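로봇공학 개론 / 보충 유인물 4
드룬덜리(Drunderley) 연구동 공개일 참관 정리

12월 14일 공개일에 다녀온 내용을 정리한 유인물입니다. 못 온 분들도 다음 주 토론에 참여해야 하니 꼭 읽어 오세요. 다녀온 분들은 자기 메모와 비교해 보고 빠진 것이 있으면 게시판에 덧붙여 주기 바랍니다. 저도 받아 적느라 놓친 게 꽤 있습니다!

1. 일정과 동선

오전에는 세티코(Setico) 팀의 이송 라인 시연, 오후에는 젤트브리지(Jeltbridge) 팀의 탁상 조작 시연을 보았습니다. 우리 반에서는 22명이 갔고, 시연실이 좁아서 두 조로 나눠 들어갔습니다. 먼저 들어간 조는 질문 시간이 길었고 나중 조는 시연을 한 번 더 보았으니, 서로 메모를 바꿔 읽으면 딱 맞습니다.

2. 이송 라인 시연 (오전)

9월 강의에서 다룬 "경로가 고정된 자동화"의 교과서 같은 사례였습니다. 상자가 정해진 위치에 오면 센서가 신호를 주고, 팔은 미리 가르쳐 둔 점들을 순서대로 지나갑니다. 한 동작을 가르치는 데 점을 19개 썼다고 합니다. 생각보다 적지요? 점과 점 사이는 제어기가 보간합니다. 3주차에 손으로 풀었던 사다리꼴 속도 프로파일이 눈앞에서 돌아가는 걸 보니 저는 정말 신이 났습니다. 출발과 정지가 부드러운지, 방향이 바뀌는 점에서 속도가 어떻게 변하는지 본 사람은 적어 두세요.

질의응답에서 나온 것 몇 가지:
- 상자가 비뚤게 들어오면? 가이드 레일이 먼저 바로잡아 준다. 로봇이 똑똑해서 되는 일이 아니라고 담당 연구원이 웃으며 강조했음.
- 점을 다시 가르쳐야 하는 경우는? 그리퍼를 교체했을 때, 그리고 베이스를 옮겼을 때.
- 비상정지 후 재개는? 처음 점으로 돌아가서 다시 시작. 중간부터 잇는 기능은 일부러 꺼 두었다고 함.

3. 탁상 조작 시연 (오후)

이 부분이 이번 참관의 핵심입니다. 연구 과제 이름은 "두(Du)"이고, 짧은 문장 지시를 받아 물체를 밀어 옮기는 과제입니다. 집지 않고 밉니다. 끝이 둥근 막대 하나가 손가락 노릇을 합니다. 집게가 없으니 쉬워 보이지만, 밀기는 접촉 상태가 계속 바뀌기 때문에 모델링이 까다롭습니다. 물체가 미끄러지기도 하고 돌기도 하고, 옆에 있는 물체까지 같이 밀리기도 합니다.

지시문의 예를 그대로 옮깁니다.
"파란 정육면체를 초록 원기둥 쪽으로 밀어라."
"노란 하트를 다른 블록들에서 떼어 놓아라."
"빨간 별을 판 앞쪽으로 가져와라."

첫 번째는 목표가 다른 물체의 위치로 주어집니다. 두 번째는 목표 위치가 아예 없고 관계만 있습니다. 세 번째의 "앞쪽"은 누구 기준의 앞쪽인지부터 정해야 합니다. 로봇 기준인지 보는 사람 기준인지에 따라 정답이 반대가 될 수 있어요. 이 세 문장의 차이만 가지고도 한 시간은 토론할 수 있습니다.

연구팀은 시연 데이터를 약 400회 모은 뒤 첫 학습을 돌렸다고 합니다. 한 회의 제한 시간은 60초이고, 시간이 지나면 목표에 가까이 갔더라도 실패로 기록합니다. 기준이 엄격하지만 덕분에 회차끼리 비교하기가 편하다는 설명이었습니다.

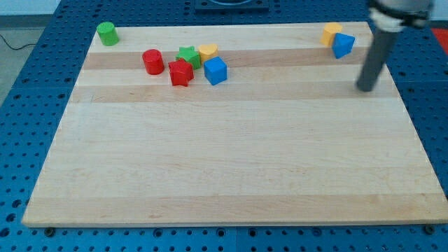
그림 1. 탁상 조작 작업대. 나무판 위의 색 블록과 막대형 말단장치.

그림 1에서 먼저 볼 것은 블록의 간격입니다. 왼쪽 끝의 초록 원기둥은 혼자 떨어져 있어서 접근 방향을 비교적 자유롭게 고를 수 있습니다. 반면 초록 별과 빨간 별은 바로 앞뒤로 붙어 있지요. 초록 별을 앞으로 밀려고 하면 어떻게 될까요? 빨간 별을 먼저 치울지, 옆으로 돌려 뺄지, 둘을 한꺼번에 밀고 나중에 분리할지 각자 계획을 세워 보세요. 오른쪽 뒤의 파란 삼각기둥과 노란 블록도 같은 종류의 문제입니다.

색만으로 물체를 지정할 수 없다는 점도 확인해 두세요. 네 가지 색이 모두 두 개씩이라 "빨간 것"이라고만 하면 원기둥인지 별인지 알 수 없습니다. 지시문에 모양 이름이 왜 들어가는지 이걸로 바로 설명이 됩니다.

4. 토론 준비 과제

(1) 그림 1의 배치에서 시작해 파란 정육면체를 초록 원기둥 옆으로 옮기는 경로를 그려 오세요. 위에서 내려다본 평면도로 그리고, 막대가 접촉하는 면을 화살표로 표시합니다.
(2) 이송 라인의 "가르친 점" 방식으로 (1)을 수행한다면 어디서 먼저 막힐지 반 쪽 이내로 쓰세요.
(3) 지시문을 세 개 만들되, 하나는 일부러 모호하게 만드세요. 짝과 바꿔 어느 쪽이 모호한지 찾아봅니다.

5주차의 마찰 원뿔 부분을 다시 읽고 오면 (1)번이 훨씬 재미있어집니다. 평면도는 손으로 그려도 됩니다. 스캔할 때 화살표가 흐려지지 않게 진한 펜을 쓰세요.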